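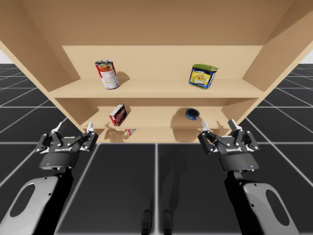
Clisau Three-Axis Fluxgate Variometer

Manufacturer: Midico
Category: Geomagnetic instruments, fixed station
Page last revised: 22 August 2021

The Clisau is a three-axis fluxgate magnetometer for continuous recording of variations in the Earth's magnetic field. It is intended for unattended use in a magnetic hut or a buried vault. The instrument consists of a sensor head, an electronics unit and the cable that joins them. It records changes relative to a baseline and doesn't replace absolute measurements, which the station still has to make with a theodolite and a scalar magnetometer.

Sensor head

The three ring-core elements are mounted at right angles on a single ceramic block. Each element sits inside its own feedback coil, so the core operates near zero field and the output stays linear over the full range. Bias current for the main field is set per axis during installation and stored in the electronics unit.

Two orientations are supported. In the HDZ orientation the horizontal axes are aligned to the local magnetic meridian. In the XYZ orientation they are aligned to geographic north and east. The choice is entered in the setup menu and written to the header of every data file. Changing it later starts a new file.

The base plate has three leveling feet and two bubble vials. Feet, screws and vial housings are nonmagnetic. Replacement hardware should be ordered from Midico, as ordinary brass fasteners sometimes contain enough iron to shift the baseline. 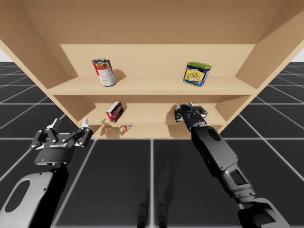

Electronics unit

The electronics unit holds the excitation circuit, the digitizer, the clock receiver and the storage card. It should be placed as far from the sensor as the cable allows. The housing contains magnetic parts, and moving it during a recording run will show up in the data as a step.

Samples are taken on all three axes at the same time, filtered digitally and written with a time stamp. Temperature is logged at the sensor block and at the circuit board. Both channels are included in the standard file, so that a thermal correction can be worked out from the station's own record.

Specifications

Axes: 3, orthogonal
Variation range: ±500 nT or ±4000 nT, selectable
Digitizer: 24-bit, simultaneous sampling
Sample rate: 1 or 8 samples per second
Internal storage at 1 sample per second: 183 days
Supply: 10 to 18 V DC
Sensor cable: 30 m supplied, other lengths to order
Ports: Ethernet, RS-232
Antenna connector: SMA

The narrow range is suited to quiet low-latitude and mid-latitude sites. At high latitudes the wide range should be used, since storm-time variations will exceed the narrow one. The unit flags any sample that reaches the limit and does not clip it silently. 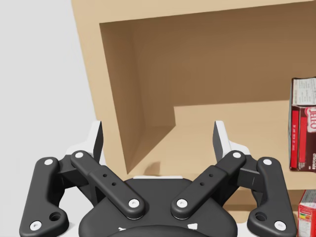
Software

Data are retrieved and checked with Prurnilen, which is supplied with each instrument. Prurnilen displays the live trace, converts raw files to minute means, applies baseline values entered by the operator and exports plain text. It can also compare two instruments recording side by side and plot the difference. Files are left unchanged by all of these operations. Corrections are kept in a separate log.

Installation notes

Allow the pier to settle before leveling the sensor. A new concrete pier can tilt noticeably in its first months, and a tilt on the vertical axis will appear as false drift in the horizontal components.

Run the cable in a buried conduit away from AC power lines. Ground the electronics unit at one point only.

The unit installed on Yap has its sensor in a sealed vault with desiccant packs, changed each February. The same arrangement is advised for other humid sites. Part 238 is the vault kit, with lid gasket, cable gland and one set of packs.
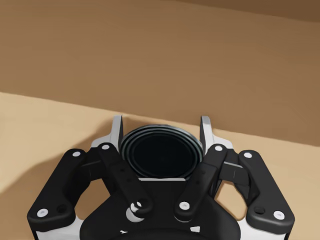
Rendered view: dark cylindrical object held upright between two fingertips.

Calibration and service

Scale factors and axis angles are measured in a coil system before delivery, and the certificate is packed with the sensor. Recalibration is advised after any shipment or if the sensor block has been dropped. Sensor head and electronics unit are calibrated as a pair and must be returned together.

Technical contact: Bronisława Kalinowski, Midico instrument service. Please quote both serial numbers.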